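Why Do Crayfish Turn Red?

Science for ages 9 and up
Topic: Food and animals

A crayfish is a small freshwater animal with a hard outer shell, two claws and ten legs if the claws are counted. It belongs to a group called crustaceans. Crabs, lobsters and shrimps belong to the same group. Crayfish live in rivers, lakes and ditches, usually under stones or in holes in the bank.

Most living crayfish are brown, green or grey-blue. Cooked crayfish are red. This page explains where the red comes from, and what happens to other foods on the lunch table.

The red colour is there from the start

The shell of a crayfish contains a coloured substance called astaxanthin (say it: asta-ZAN-thin). A coloured substance in a plant or animal is called a pigment. On its own, astaxanthin is orange-red.

Crayfish do not make this pigment from nothing. They get it, or the materials for it, from their food, which includes water plants and tiny algae.

In a living crayfish the pigment is held tightly by a protein. Proteins are very long molecules folded into particular shapes. When the protein grips the pigment, the pigment takes in different parts of the light, and the shell looks dark. A dark shell is useful on a muddy river bed, where fish and birds are looking for something to eat.

What heat does

Heat makes the protein lose its shape. Scientists say that the protein is denatured. Once it has lost its shape it can no longer hold the pigment in the same way. The pigment is released and its own colour shows.

The change cannot be undone by cooling. A cooked crayfish put in the fridge stays red, in the same way that a boiled egg stays firm. Egg white is also mostly water and protein, and it also changes when it is heated.

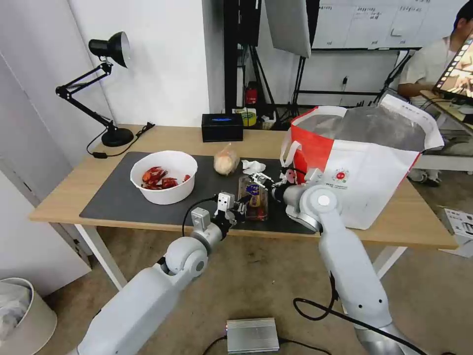

Cooked crayfish in a white bowl, with a wrapped bread roll behind it.

Bread changes colour in the oven too, but for another reason. The crust turns brown when sugars and proteins on the surface of the dough react together at a high temperature. This is called the Maillard reaction (say it: my-YAR). The inside of the loaf stays paler. It holds more water and does not get as hot as the crust.

Why wrap a bread roll?

Bread left in the open loses water to the air, and the crust becomes hard. A plastic wrapper slows this down. It also keeps dust off. Bread still goes stale inside a wrapper, only more slowly, as the starch in it gradually becomes firmer.

Try it: the egg test

You will need an egg, a small pan, water and an adult to do the heating.

1. Crack the egg onto a saucer. Look at the white. It is clear and runny.
2. Ask the adult to slide it into gently simmering water.
3. Watch for 2 minutes and write down each change.
4. Ask the adult to lift it out. Let it cool - does it turn clear again?

Wash your hands after touching raw egg.

Words to know

Crustacean: an animal with a hard outer shell and jointed legs, such as a crab.
Denatured: changed in shape, for example by heat.
Pigment: a substance that gives colour.
Protein: a long, folded molecule found in all living things.

Next page in Grivimia Junior Science: Why does toast smell different from bread?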